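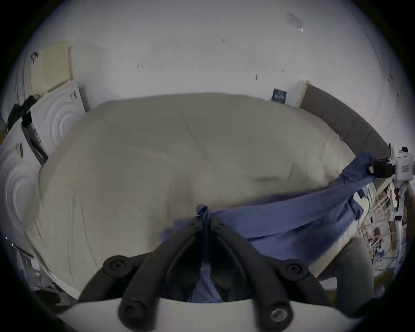
I do all my folding on the bed and the old one was so low my back gave out halfway through the basket, one buyer wrote to us after a month with the Isutari. Several others have said much the same, and the height of the bed is the thing we get asked about most, so it comes first on this page.

Isutari upholstered bed, dark grey
Made by Drastusen
Queen size
$1,253, mattress and bedding not included

The Isutari is a plain bed with a padded headboard and a slatted base. It is made for a bedroom where the bed gets used during the day as well as at night. People sort clothes on it, fold shirts and trousers on it, pack for trips on it and sit on the edge of it to put on their shoes. The side rails are set so that a mattress of ordinary thickness ends up near hip height for most adults. If you have a very thick mattress, use the lower of the two slat positions. If you have a thin one, use the upper. You can change from one to the other later with the wrench that comes in the box.

Headboard

The headboard stands 40 inches from the floor. It is padded on the front and along the top edge. The back is covered in a thinner lining cloth, so it can stand away from a wall if you want it to, but most people push it up against one. Felt strips are fitted to the back at the two points where it is likely to touch. Please leave these on. A headboard that rubs on a painted wall will mark it.

The bed can also go with its long side to a wall. The rails have no trim that sticks out, so there is no gap for socks to fall into beyond the thickness of the rail itself. You will want to pull the bed out to change the sheets.

Color and fabric

Dark grey is the only color at present. It goes well with beige and green bedding, and with white if you don't mind the contrast. The fabric is a woven polyester with a tight surface. Lint from towels shows on it and comes off with a damp cloth. Dark clothing does not leave color on it in normal use, but new denim should be washed once before you drape it over the headboard.

Sorting and folding on the bed

A made bed is better for this than an unmade one. Pull the cover straight and tuck in the side you are standing on. Put the basket on the floor or on a chair and bring one item up at a time. For a T-shirt, take hold of it by two points and let the rest hang, give it a shake, then lay it down with the front facing the cover and smooth it from the middle out to the sides.
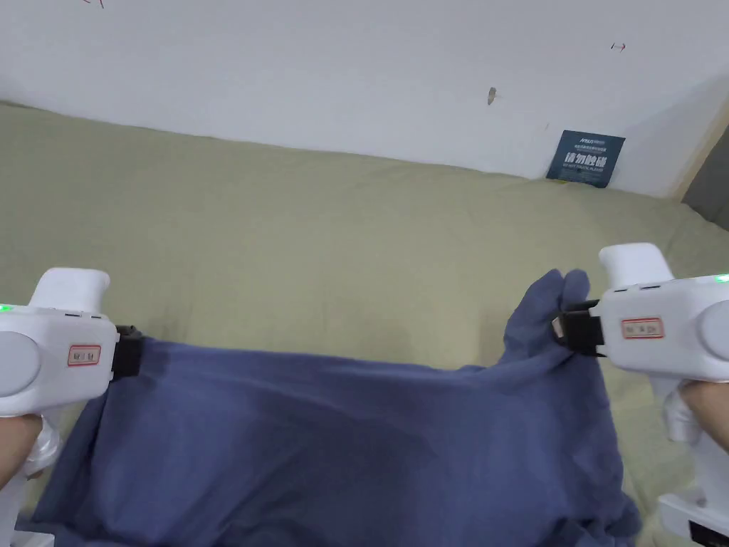 Trousers are easier if you lay them out along the length of the bed. Match the inside seams first, then the waistband. A puffy duvet makes it harder to get a flat fold, and if you do a lot of shirts you may want to fold the duvet back to the foot of the bed and work on the sheet. Some customers keep a folding board under the bed. The clearance under the rails is enough for one, and for shallow storage boxes. It is not enough for a full laundry basket.

Base and frame

The base has 18 slats in a single row, held in rubber caps. They do not need to be screwed down. A center rail runs from head to foot with one support leg, and this leg must touch the floor. Turn the foot of the leg until it does. The bed weighs 146 pounds assembled, so put it together in the room where it will stay.

What comes in the boxes

Box one: headboard, felt strips, hardware, wrench
Box two: side rails, foot rail, center rail, legs
Box three: slats and caps

Assembly takes two people roughly an hour and a half. The instructions are drawings with a few words. Step four shows the side rails upside down in copies printed before February. If you have one of these copies, the slot goes at the top.

Care

Vacuum the headboard with the soft brush. Blot spills, do not rub. Do not use bleach or a steam cleaner. Tighten the corner bolts once after the first few weeks and then whenever you hear a creak. Spare slat caps and felt strips can be ordered by themselves and are sent by regular mail.

Delivery and returns

Delivery is to the room of your choice where the stairs allow it. Measure the turn at the top of the stairs before you order, as the headboard comes in one piece. The beds can be returned unassembled in the original boxes. An assembled bed can be returned only if a part is faulty, and in most cases we will send the part instead.

The Isutari takes any standard queen mattress. It does not take an adjustable base.

Related items

Zirnus duvet cover, queen
Zirnus fitted sheet, deep pocket
Gu laundry basket with handles
Gu folding board
Drastusen under-bed box, shallow
Isutari slat caps, spare set
Isutari felt strips, pair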